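December, bench notes, Clunder shop

Hide glue test, batch 2. Soaked 30 g of the Grumska pearls in cold water overnight, then warmed them to 60 C. Fanni Sipos cut the maple strips. Small tools are in the black case with the orange and black ones.

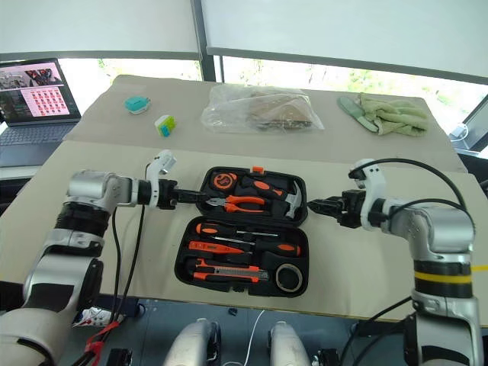 Joints

Rubbed joints, no clamps. Left them 34 hours. Two let go at the glue line, the rest tore wood.

Utility knife for trimming squeeze-out, pliers for pulling the pins.

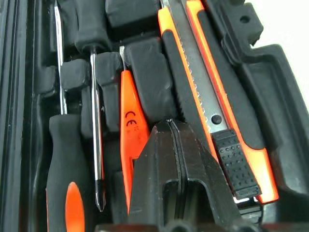
Next batch gets a thinner mix and warmer strips. Fanni wants to try the Sárközi glue too. Ask for a 500 g bag.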